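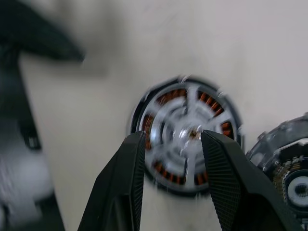

Can a small repair shop set up the Dreserine kit without hiring a programmer? One person who is comfortable with a laptop can have it picking parts in an afternoon, and the pick routines come already written.

Saturday, April 25, 2026
By the Ashby workshop desk

Search this site Enter keyword Go

The owner of Joler, a motor rewinding shop in Grandach, has had the Dreserine gripper kit on the bench for 10 weeks and still grins when it starts up. "I came in early the first week just to run it again," she says. "My coffee went cold every time!"

Her shop handles batches of 50 to 100 small brushless motors, and the sorting used to eat whole mornings. The kit's wrist camera finds each one and the two fingers close in on it. "You teach it one motor, you give it a name, and off you go. I was waiting for the hard part."

Does she have complaints? A few, and she gives them cheerfully. The manual skips from wiring straight to calibration ("there's a page missing in my head, or in the book"), and shiny metal bells needed a softer lamp over the bench. The finger pads wipe clean with a dry cloth, but she would love a spare pair in the box.

She has logged almost 1000 picks so far. "I'm rewinding again, with my own hands, and that's the bit I love," she says. In June she plans to try it on the bigger motors, if the longer fingers arrive by then.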